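Stundell Legislative Tracker
Set-Up Guide for Local Health Departments

Section 4: Setting Up Bill and Rule Alerts

Before you start this section, you should have an administrator account and a completed agency profile (Section 2). If your department shares a license with another agency, read "Shared licenses" in Section 3 first. The steps below create a first watch list, attach it to an alert, and decide who receives it.

Alerts cover three kinds of documents: bills and amendments, proposed and final rules, and emergency orders. Court decisions are handled separately in Section 6 and can't be added to a watch list made here.

4.1 Choose your jurisdictions

1. Sign in and open Settings, then Jurisdictions.
2. Select your state. The federal feed is on by default.
3. Under Local, type the name of your county or city and pick it from the list. Places with the same name are shown with the state after them.
4. If your county is not listed, select Request a Source and paste the web address of the page where the board of health posts its agendas.
5. Select Save.

Note: A new local source takes up to two business days to appear. The sample account that comes with the training package uses the county of Poltdale and the city of Rekstead. Remove both before you go live, or their test notices will keep showing up in your weekly digest.
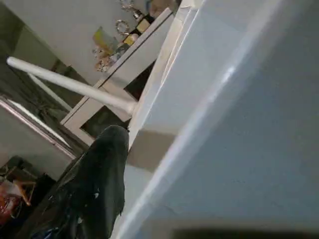 Figure 4-1. White cylindrical leg beside a pale surface.

4.2 Build a watch list

A watch list is a set of topics and search terms. Start with topics. The tracker has 279 of them, grouped under headings such as Communicable Disease, Food Safety, Tobacco and Vaping, Maternal Health, Firearm Injury, Emergency Powers, and Health Data and Privacy.

1. Open Watch Lists and select New.
2. Give the list a name that other staff will recognize. "School immunization bills" is better than "List 1."
3. Select Add Topics and check the ones you need.
4. Select Add Terms and enter any words or phrases the topics don't cover. Put phrases in quotation marks.
5. Under Exclude, enter terms that bring in unrelated bills. Departments that watch "immunity" usually exclude "qualified immunity" and "sovereign immunity."
6. Select Preview.

The preview shows what the list would have caught during the last full session. If it shows over 700 documents, the list is too broad to be useful as an alert. Go back to step 3 and drop the parent topic, then check only the subtopics under it. "Emergency Powers" as a parent topic picks up every bill that mentions a disaster declaration, including the ones on road funding and farm loans.

Caution: Terms are matched as typed. "Vaccine" will not match "immunization," and "e-cigarette" will not match "electronic smoking device." State drafting offices have their own preferred wording. Look at two or three enacted laws from your state before you settle on terms.

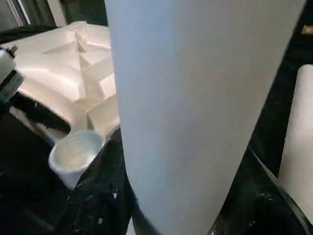 When the preview looks right, select Save List. Saving the list does not turn on any alerts. It will sit in your account until you attach it to an alert in 4.4.

4.3 Set the match score

Each document gets a score from 0 to 100 that shows how closely it fits the list. The score goes up when your terms appear in the title or the summary and goes down when they appear only once in a long bill.

1. Open the list and select Matching.
2. Move the slider, or type a number in the box.
3. Select Apply, then run the preview again.

The default is 85, which suits most departments during a regular session. Lower it to 70 if you follow budget bills, where a single paragraph on page 200 may change a grant program and the rest of the bill has nothing to do with health. You can keep two lists with the same topics and different scores, one for policy staff and one for the finance office.

Note: Amendments are scored on their own text. A short amendment can score high even though the bill it amends was never matched. The tracker then adds the parent bill to the list and marks it "Added by amendment."
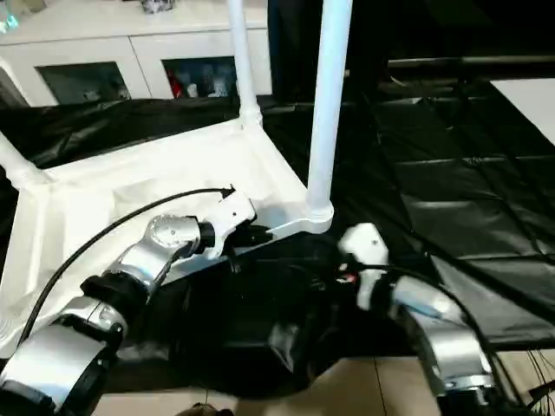
Figure 4-2. White plastic stool lying on its side on black plastic sheeting.

4.4 Create the alert

1. Open Alerts and select New.
2. Choose one or more watch lists.
3. Choose the events that should send a message. For bills, the choices are Introduced, Committee Hearing Set, Amended, Floor Vote, Sent to Governor, and Signed or Vetoed. For rules, they are Proposed, Comment Period Closing, and Final.
4. Choose how often: Immediate, Daily, or Weekly.
5. Add recipients from your agency profile. Outside addresses have to be approved by the license holder.
6. Select Send Test.

The test message should arrive within ten minutes. If it doesn't, ask your IT office to allow mail from the tracker's sending address, shown at the bottom of the Alerts page.

Use Immediate only for hearings and comment deadlines. Some committees post a hearing the evening before it is held, and a daily digest that goes out at 7 a.m. leaves very little time to prepare testimony.

Caution: Comment deadlines are taken from the published notice. If an agency extends a comment period by press release and does not publish a new notice, the tracker keeps the old date. Confirm the date with the rulemaking office before you file.

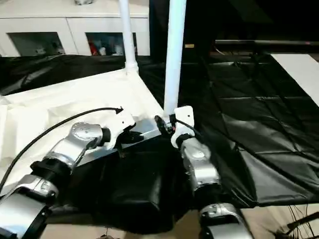
4.5 Add position notes

Notes let staff record whether the department supports, opposes, or is neutral on a bill.

1. Open the bill and select Position.
2. Choose a position and enter the name of the office that approved it.
3. Attach the fact sheet or letter, if there is one.
4. Set Visibility to Internal or Shared.

Shared notes can be read by every agency on the license. Internal notes stay within your department but may still be subject to a public records request in your state. Check with your legal counsel before entering drafts or advice in this field.

4.6 Importing lists from Thongsuk

Departments moving from the Thongsuk bill service can bring in saved searches.

1. In Thongsuk, export your searches as a CSV file.
2. In the tracker, open Watch Lists, then Import, and select the file.
3. Match each column to a field. Leave "Folder" unmatched.
4. Review the lists marked in yellow. These contain wildcard characters that the tracker reads differently.
5. Select Finish.

Imported lists come in with alerts turned off. Position notes are not included in the export and have to be entered again by hand.

Go on to Section 5 to set up the session calendar.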